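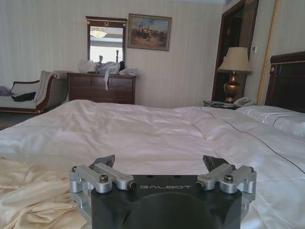
Chapter 12
Bedding, Linens and the Laundry Cycle

Before you start
Have your notes from Chapter 2 handy (fibers and weaves). We use those words all through and won't stop to define them again.

Key words: par level, thread count, fill, piping, linting, discard rate, soft count

Most guests never look hard at a bed. They pull back the covers, get in, sleep. But bedding is one of the biggest running costs in a small hotel, after wages and power, and most of that cost is hidden in the wash. Hot water. Detergent. Wear. Sheets that go missing or come back gray.

A white duvet is the standard top layer now in a lot of places. Easy to bleach, easy to match, shows every mark. That last one cuts both ways – a stain gets caught early, but a lot more covers go back down the chute. Some have a dark piped seam for looks. Check the piping for color bleed before the first hot wash, not after.

Par level
One par = enough linen to dress every bed in the house once. A small inn with 14 beds and only one par is in trouble by noon. One set on the bed, one in the wash, one on the shelf, thats the usual starting point. Resort towns go higher in season.

Case: the Berhe Guest House
Maysoun Matar took over as head housekeeper in April. 14 beds, all linen sent out to a laundry called Vemley, pickup at 7 a.m. First thing she did was a soft count. Closets, carts, beds, the bag by the back door. She came up 12 flat sheets short against the purchase book. Vemley's slips matched the pickups, so the loss was in the house. Old sheets had been torn up for rags and never written off.

Her fix was dull. A discard sheet on a clipboard, initials for every piece. Rags cut from discards only, and dyed blue so they couldn't wander back in to the pile.

We come back to Berhe in the section on costs, when Maysoun has to choose between staying with Vemley and buying a Voltik washer of her own.

Wash temperature
The duvet covers in this case were cotton, 80 dollars each, and the inn wanted them to last. Read the care label first. Hotter is not always cleaner – heat sets protein stains such as blood and egg, so those get a cold soak before anything else. Duvet inserts are a seperate job. Big drum, low heat, long dry, and feel the corners for damp clumps before you fold.

12.1 Reading a care label

Start with the washtub symbol. The number or dots inside give the top temperature, and a bar underneath means a gentler cycle.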